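**Two arms: planner finds a path, but the right gripper stops short of the adapter**

posted by Clollthorpe

Hello all. I have two small arms on one rail, and I plan for both together as one group with 12 joints. The task is simple for a human: pick up a plug adapter between the arms and bring it to a power strip. The planner finds a path almost every time, but in execution the right arm slows down and stops before the grasp. The log says "path tolerance violated" at waypoint 29. My controller runs at 20 Hz. I already increased the planning time and it did not help. Is my planner wrong, or my controller?

**Chukwuemeka Edet**

I think your planner is fine. Please check these things in this order:

- Compare the time stamps of the joint states of both arms. If one driver publishes late, the tolerance check compares against an old position. I had this with a delay of 945 ms, and my log showed the same message.
- Run the same trajectory at half speed. If the error disappears, look at your acceleration limits.
- Look at your collision scene. Cables are difficult, so I do not model them as objects. I put a flat keep-out box over them and permit only the gripper fingers to enter.

My own table has the same kind of task, and I plan each arm separately until the last part – this made debugging much easier for me.

**Toso**

Just set the tolerance to 2 rad and it will run.

**Akinola**

Please do not do this with two arms that share a workspace. The check is there to stop them. I agree with the time stamps, start there. 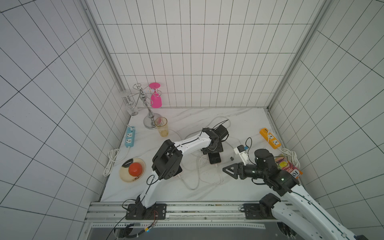 *My setup with both grippers near the middle, loose white cables between the arms – Chukwuemeka*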